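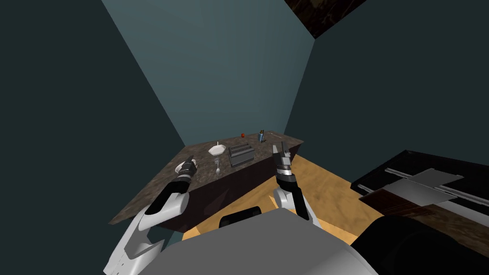 Counter tasks in the Lakness kitchen: operator guidance, revision 2

To: Nastine operators list
From: Vutedov Teleoperation Office
Re: Re: Question on approach angle and rejected demonstrations

Colleagues,

The Office received several messages following the last review of remote-control demonstrations recorded in the simulated Lakness kitchen. The most detailed came from the Sperling group and is quoted here in part, as it covers the points raised by the other sites.

> We have had 83 demonstrations returned to us from the counter tasks. Most carry the note "finger contact before grasp." Our operators report that the wrist view is hard to use when the gripper is turned to reach a bowl from the side. The counter then appears to run up and down the screen, and small corrections of the hand controller go the wrong way. We would like to know whether a light touch on the rim is grounds for rejection in every case.
>
> We would also ask for a ruling on the right arm. The written task does not mention it. Some of our operators leave it where it starts and others move it out toward the floor. Both kinds have been accepted.

The Office has reviewed the returned demonstrations and replies as follows.

Contact before grasp. A light touch of one finger on the rim of a bowl or plate is accepted, provided that the object does not slide and the operator continues into the grasp without backing away. A demonstration in which the object is pushed along the counter and then chased will still be rejected. Of the 83 returned to Sperling, those that meet the new wording will be restored to the set, and no action is required from the group.

Wrist view. Operators should make the approach from the room view and change to the wrist view only for the last part of the motion, once the fingers are on either side of the rim. Operators who have difficulty with the tilted picture may switch on the leveled display in the session menu. The leveled display changes only what the operator sees. The recorded wrist images remain as the simulator produced them.
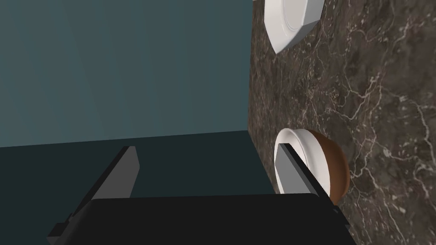

Fingers should be fully open before the gripper comes down to counter height. Several of the returned recordings show the fingers opening while they were already beside the object, and the model trained on the spring set has picked up this habit. We ask operators to open first, pause for a moment, and then descend. The pause need not be long. It gives the segmentation script a clear boundary between the approach and the grasp.

Right arm. For tasks carried out with the left arm alone, the right arm is to stay in its rest position with the gripper pointing up, just off the edge of the counter. It should not be moved out over the floor. Demonstrations already accepted with the arm in another position will be kept, but they will be labeled separately. If the right controller is picked up by mistake, stop the recording and start again.

Utensils. The earlier guidance allowed a spoon to be pushed to the edge of the counter and picked up from there. This is withdrawn. A utensil lying flat is to be grasped where it lies, with the fingers across its narrow part and the gripper kept low. 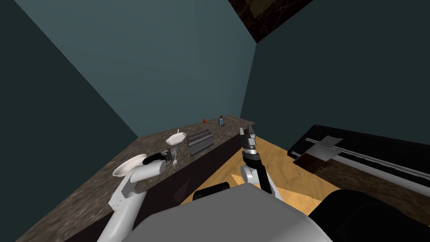

Operators should plan the path so that the forearm passes over the bowl with room to spare. The collision check covers the gripper and the wrist, and it does not at present cover the forearm links, so a knock from the forearm will produce no warning tone. A correction has been requested from the simulator team and is expected in March.

Status of the set. The counter tasks now hold 1375 accepted demonstrations against a target of 2420. Placing tasks are well ahead of utensil tasks, and sites with free hours are asked to take utensil tasks first. Please do not record further placing tasks without writing to the Office.

Naming. Recordings made under this guidance should carry the suffix r2. Recordings without the suffix will be reviewed under the former rules, including the former rule on contact.

Questions may be sent to this list. Requests concerning a single recording should go to the Office directly, with the session number in the subject line.

Vutedov Teleoperation Office
for the Nastine program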